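Sudex Endberg 2 Fingertip Set, pair

Replacement tips for two-finger grippers. Matte black, tapered. Price 39 per pair, ships from Flukcombe.

The maker calls them "compliant with safe handling practice." We asked which practice and got a brochure. No standard is named on the box, so treat that line as advertising. Fitting them does not make your cell safe, and your own risk assessment still applies.

Rated 1,300 cycles before inspection. Our tester, Njoroge Kaijage, would check them every 100 and log it. The rating says nothing about thin packaging, and crumpled film is where we'd want a number.
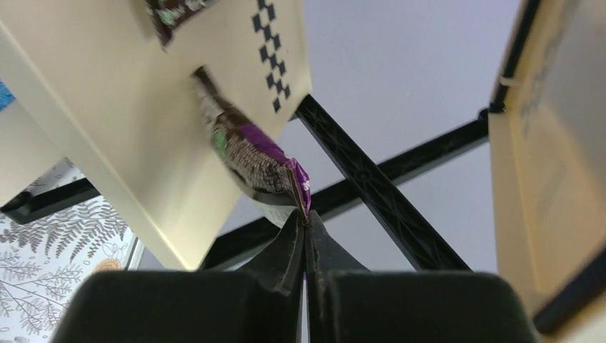

Tips closed on the corner of a snack wrapper. Light scuffing on both.

Torque sheet on request. No returns once fitted.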